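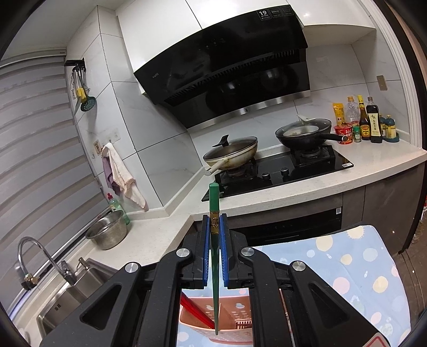

Minutes of the Equipment Session

The Mastness household convened in August to consider the Rivier proposal for 6 grippers. The sum before the session was 200, and it had been 200 for 11 years.

The elder member held that chopsticks should be put away by hand. The younger member entered the Zornero quotation into the record – 2 grippers, pads included – and requested a vote.

The kitchen was inspected. Both pans were found covered, and the pink utensil holder was admitted as evidence. 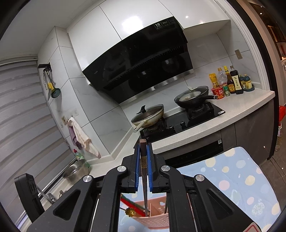

Resolution

The Gavrilă bid was declined. The purchase of 2 grippers was approved, and the elder member asked that her objection be recorded.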